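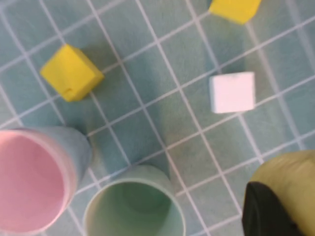
The block is among the oldest of teaching materials, and it remains one of the least studied by those who buy it. The Dernard Centre for Early Learning has spent the past year reviewing how plain cubes are chosen, stored and used in the nurseries it supports. Its findings, published on 4th January, begin with the work surface. Yellow and white cubes set out on a teal ground crossed by thin white lines are easy to find and easy to compare, and a child asked to turn one block to match another has straight lines to work against. The same cubes tipped onto a patterned carpet hold attention for a much shorter time.

The Centre serves 50 nurseries in and beyond the town of Hamel. Its lending store holds 505 sets of blocks in various materials, many of them acquired before any common standard was in place. Régis Bouvier, who directed the review, found that most settings had inherited their blocks and had seldom asked what they were for. "There is usually a box, and the box is usually full," he writes in his introduction. "What the children do with the contents is left to chance."

The review recommends smaller quantities, more often changed. In the sessions observed at the Palport nursery, staff put out a handful of cubes in two colours, together with a cup or a shallow dish, and gave no instruction for the first few minutes. Children of three and four began almost at once to sort, to fill and to tip out. The cup proved as important as the blocks. It gave the cubes somewhere to go, and it set a limit that the children discovered for themselves when the last one would not fit.

Huguette Fleury, head of the nursery, had been doubtful about removing the larger sets from daily use. Her staff kept a written record of each session over one term, and she now prefers the reduced arrangement, with one reservation. Children who had grown used to building tall towers missed them. The nursery has since returned its large wooden blocks to the floor area in the afternoons and keeps the table for small work in the mornings.

**Colour and contrast**

A good part of the report is given over to colour. Armelle Pichon, who advises the Centre on children with impaired sight, argues that the colour of the table deserves as much thought as the colour of the toy. Yellow stands out well on blue and green surfaces. White does so too, although under a strong lamp a white block may lose the edges between its faces and look flatter than it is — a difficulty for a child who is still learning to judge depth. She advises that lamps be placed to one side, so that each block throws a shadow a child can use to judge where it stands.

Printed or ruled lines attract more debate. Feng-yi Au, who teaches the older group at Palport, values a grid for early work on position: next to, between, two squares along. She does not ask the children to keep inside the squares. A cube that lies across a line, or at a slant to it, gives them something to talk about, and in her experience they will often straighten it without being asked. Others consulted for the review preferred a plain cloth, on the grounds that lines suggest a right answer where none is intended. The report sets out both views and does not choose between them.

**Care and replacement**

Soft blocks wear at the corners and along the lower edges, where small fingers press and small teeth occasionally test them. Ximena Ventura, keeper of the lending store, inspects 70 sets each month. A shallow dent is acceptable. A tear, or any piece that can be pulled away, is not, and the block is withdrawn that day. Blocks with a sealed surface should be wiped with warm soapy water and left to dry in the open air before they are boxed.

The Centre will distribute 200 new table sets from April, with priority given to settings that have no lending agreement at present. Each set is packed in a Skekar box with a folded cloth, a cup and a short guide for staff. Applications should be addressed to the lending store at Hamel.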